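# Chapter 7: Knowing When a Pull Is Finished

The previous chapter dealt with rigid parts. A controller could hold a model of the part, compare it with the depth image and plan a path to a known grasp point. Tissue paper gives us no such model. Its outline changes as soon as the fingers close, and two pulls from the same box seldom present the same shape to the perception code.

We will use one task throughout the chapter: take a tissue from a box with a parallel gripper and put it down on the board. The software is a small state machine called Ruler, written at Boltcombe for teaching. It has four states: seek, pinch, draw and release.

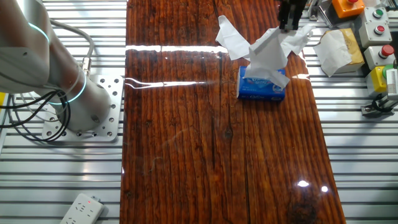 Seek and pinch are covered in sections 7.1 and 7.2. Most of the difficulty lies in draw. The first version of Ruler lifted the gripper by a fixed height and then opened it. This is easy to write and easy to test, but it takes no account of how much paper has come up with the fingers. The next tissue in the box may be folded into the one being held.

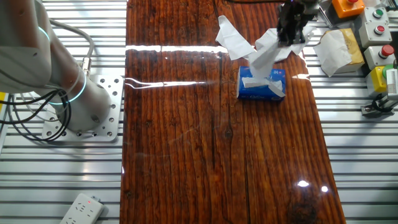
**Figure 7.1** The draw state, with several loose sheets of tissue at the gripper.

A better rule looks at the paper itself. The perception module, Chong, segments the white region between the fingers and the top of the box and reports its width at 30 frames per second. Ruler stays in draw while the region still touches the box. If the width grows past a set limit, it stops the lift and calls a recovery routine.

Segmentation brings its own problems. A varnished surface returns bright patches that a simple threshold will label as paper. Chong masks the board before each run and ignores any region that doesn't move with the gripper. Tissues already lying on the board are dropped by the same test.
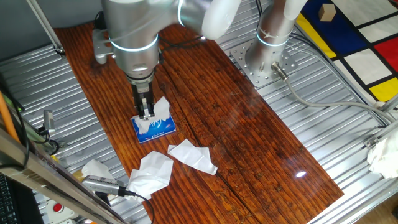 **Figure 7.2** Fingers closed on a tissue at the slot. Other tissues lie on and over the edge of the board.

The limit on width has to be chosen from data. For the exercises we supply the Droltbridge log, which holds 3000 pulls, each with the gripper height, the reported width and a hand label. Of these, 270 are labelled as double pulls. Plot width against height for both groups before you choose a value, and keep part of the log aside for checking it.

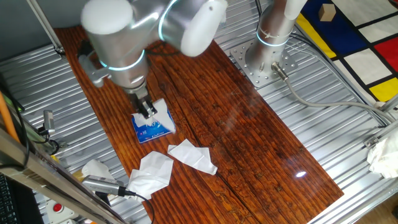
Jabari Mugo, on reading a draft of this chapter, asked why the limit should be a single number at all, and suggested letting it rise with gripper height. Section 7.4 takes up that suggestion. It needs one extra parameter and a small change to the draw state.

## 7.1 The seek state

Seek begins with the arm at its home position and the board mask already loaded.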